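Packing Bags With a Robot Arm: Tips From Our Workshop, Mostly Learned After Something Ripped

by Britta Oltmanns

If you have a small arm on your bench and you've been thinking it could help with the carrying and packing, I'm all for it, and I'll try to save you a few groceries. We run ours (a Tidero, secondhand, with the fingers it came with) in the back of the shop, and on 2019-04-08 it dropped a full bag of jars onto the concrete. The handles stayed in the gripper. The rest of the bag did not! Mesfin Ambaye and I spent the afternoon picking glass out of the floor mats, and then we sat down and went back through everything we'd been doing wrong.

The first thing was force. I had the grip set at 36, a number I'd been using for wooden blocks and had never thought to change, and at that setting the fingers pinch paper handles flat and work them loose from the rim a little more with every lift. Bring it down until the bag just barely doesn't slip, then go up a touch. 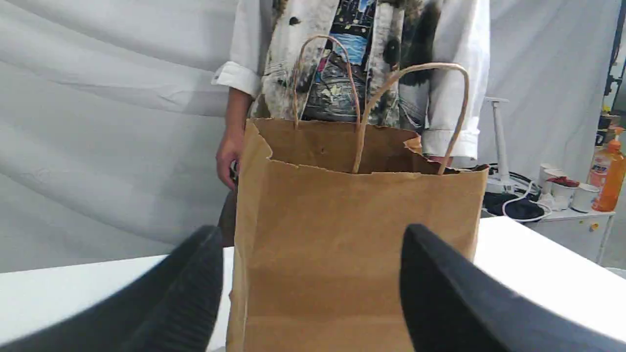 Paper bags tell you a good deal about themselves before you ever lift them, if you get in the habit of looking. Check the rim first, all the way along. With a corner folded over and a little torn, like the left one on this bag, I'd keep it for light things such as bread and paper towels and let something sturdier take the jars. Twisted paper handles like these stand up in nice big loops, handy for a gripper, but look at where each one meets the bag and give it a gentle tug by hand. Creases low down don't worry me much. A soft bottom does, and any bag that has had a damp milk carton sitting in it goes straight to recycling at our place.

Now for the part I feel strongest about. Keep your hands out while the arm is live. Mine got nipped in October, reaching in to straighten a handle while the program was paused, and paused is a long way from off. It picked right back up and caught two of my fingers. Hit the stop button, see the light change, and then reach.

A few smaller things, in no special order:

Lift 3 inches and hold for 5 seconds before moving sideways. If a bag is going to let go, let it do it there.

Put a folded towel under the lifting spot.

Wipe the finger pads with a barely damp rag. Paper dust builds up in the grooves and the grip goes slick.

Slow the swing way down for anything in glass.

Write your settings on masking tape and stick it to the base. Lieselotte Hellwig taught me that one, and I still forget to change the tape.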